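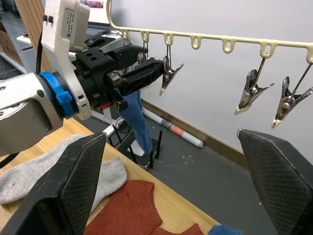

Issue 571

Your questions about the Amside heart check mornings

We've had so many kind letters and phone calls about the heart checks that it seemed sensible to put the answers together in one place.

Who can come along?
Anyone over 40 who is registered with the Grendmont or Ereck surgery. You don't need to be feeling poorly, and you don't need a letter from your doctor - just ring the desk and we'll find you a time that suits.

How long does it take?
Allow half an hour or so, a little longer if you like a chat (many of us do!). We take your blood pressure and your pulse, and do a small finger-prick test for cholesterol.

Should I skip breakfast?
No, please do eat. A light breakfast and your usual tablets are fine, but leave the coffee until afterwards if you can bear to. 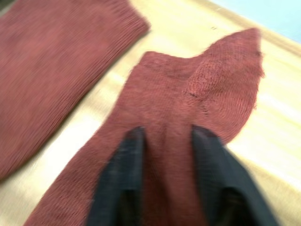 It also helps to wear something with sleeves that roll up easily, and to bring a list of any medicines you take, including the ones you buy yourself.

What happens if a reading is high?
Try not to worry. One high reading on a busy morning is very common, and we'll let you sit quietly before we try again. If it's still up, the nurse will talk you through what comes next and write to your surgery.

Does it cost anything?
Not a penny. The Kadrić Fund is paying for 200 places this year, and we still have spaces on Tuesday mornings.

Can my husband come in with me?
Of course he can, and he's welcome to book a check of his own.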